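Wadora home page > Get involved > Calls > Reviewers for shelf-picking guidance

Call for participants: reviewers for the Skilton guidance on robot picking from shelves

Wadora is looking for people to help review the second draft of the Skilton guidance, a set of good-practice rules for teams that test robots picking and placing packed goods. The first draft was written by a small group at our Gumow office and tried out by three of our member labs. It now needs readers who were not involved in writing it.

What the guidance covers

The draft deals with how a picking trial is set up, run and reported. It has sections on stop conditions, on keeping people clear of a moving arm, on what must be logged for each attempt, and on how results from simulation may be quoted next to results from real hardware. It does not deal with gripper design or with the choice of control software. Mobile bases are left for a later document.

What we are asking you to do

Reviewers read the full draft (28 pages) and send written comments on a form we provide. Each comment should give the clause number, say what is wrong or unclear, and suggest new wording where possible. You will also be asked to run the Rutkowska checklist against one set of trial records of your own, or against a set we supply, and tell us which questions could not be answered from the records.

There are 2 online meetings, each lasting 2 hours. The first is an introduction and the second goes through the comments that reviewers disagree on. Both are held in English in the early afternoon. We expect most of the work to fall in November.

Who can apply

We would like to hear from test engineers, lab technicians, safety officers, research students and people who work in warehouses or shops where picking robots are in use. You do not need a degree. You do need to have run, supervised or worked next to a robot arm in the past few years — or to have built and run simulated trials of one. Please do not apply if you helped to write the first draft.

A note on the simulation section
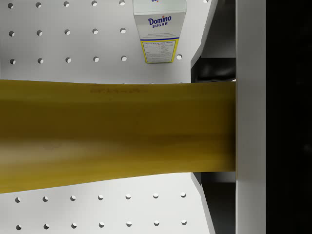

Clause 6 asks that every simulated trial be recorded from the viewpoint used in the task, and that the recordings be kept for as long as the results are quoted. It also sets out what a reviewer should be able to check from a single still. The name on a carton may be perfectly readable, as with the Domino sugar on the white pegboard, while the print on a yellow object much closer to the viewpoint is a smudge. The draft says that an item which cannot be named from the recording must be named in the log, and that the log must say whether it was the target. Some labs find this too strict, others think it should apply to every item in view. We want comments on this clause in particular.

Payment and expenses

Each reviewer receives a fee of 2,000 zloty, paid after the second meeting. Part-time reviewing is not possible, but two people from the same employer may share one place and one fee. If your employer does not allow you to accept a fee, tell us when you apply.

How to apply

Send a short letter, one page at most, saying what kind of trials you have worked on and which sections of the guidance you know most about. Add a CV if you have one to hand. State any link you have with a maker of robot arms or grippers — this does not rule you out, but it will be listed in the published guidance beside your name.

Applications go through the form on the Wadora calls page. We reply to everyone, including those we cannot take. The draft is confidential until it is published, and reviewers sign a short agreement before it is sent to them.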